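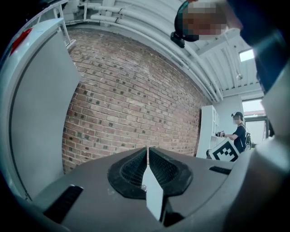

Ewan Partington: Before anyone buys a duplicate remover, try sorting the folder by subject and looking at what the "duplicates" are. Half the time they're two different versions of the same meeting, and no tool I've used could tell which one to keep.

# Is Dokusance worth paying for to clean up duplicate calendar entries?

### bergmann_desk

Jun 29, 2020

We moved our office calendars to a new mail server in February and ever since then one shared calendar has doubles all over it. Some meetings show up twice, a few show up 4 times. I exported the whole thing to a CSV and there are 290 entries that look like repeats to me.

I found a program called Dokusance that says it removes "all duplicates from any calendar in one click." The trial finds them but won't delete anything until you pay. The site has a page full of five-star quotes, and every one of them reads like the same person wrote it. No version history, no phone number, and the manual is a PDF with 13 pages, mostly screenshots of the install.

Has anyone used it on a shared calendar? I don't mind paying, I mind paying and then finding out it wiped the recurring meetings. Running Outlook on Windows 10, and the calendar belongs to a mailbox called Stalville that three of us can edit.

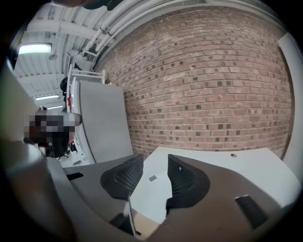
*Brick wall, with pipes along the ceiling.*

### mailroom_kat

I used Dokusance last year and it worked great, got rid of everything in a couple of minutes. Just buy it. You can also use Bravon, same idea and I think it's cheaper. Make sure you restart Outlook after.

> **bergmann_desk:** Was that a shared calendar or just your own? And did you have recurring meetings in there?

> **mailroom_kat:** Just mine. I don't remember about recurring.
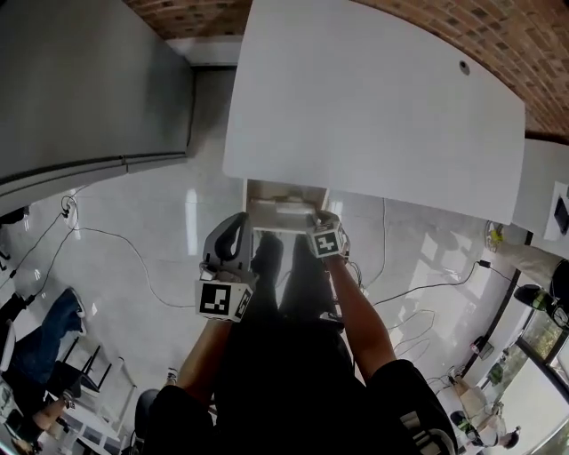 ### Ewan Partington

I commented up top but here's the longer version.

"All duplicates from any calendar" is a claim I'd want to see tested. What does the program compare? If it only checks subject and start time, then two separate "Staff call" entries at 9:00 for different teams will count as one, and you lose a real meeting. If it compares everything, including the body text, it will miss copies where the new server added a line to the notes. The trial should let you see which fields it matches on. If it doesn't, I'd walk away.

I'd do this first, and it costs nothing:

1. Have the other editors close Outlook, and turn off calendar sync on any phones. A phone syncing in the middle of a cleanup can put back what you just deleted.
2. Export the calendar to a PST file, and open that file to check that it has something in it.
3. Switch the calendar to list view, and add the Created and Modified columns.
4. Sort by Created. If the copies came from the migration, they should sit together in one block with the same date.
5. Pick 2 of them, one single meeting and one recurring, and compare each against its twin. Look at the attendees and the organizer.
6. Delete only from that block, and leave recurring meetings for last. Deleting a meeting from the organizer's mailbox may offer to send cancellations. Don't send them.

If Created shows no pattern, then I'm wrong about the cause and you should find out what's making the copies before you delete any. A cleanup tool won't help much if they come back next week.

As for Bravon, I tried the free version on a test mailbox. It listed plenty of matches but gave me no way to choose which copy to keep. Maybe the paid one does. I wasn't going to pay to find out.

> **bergmann_desk:** Sorted by Created and most of them are in one block, from the night of the move. The ones showing 4 times are not in it, though. Those have different dates. Doing the export now and leaving those alone.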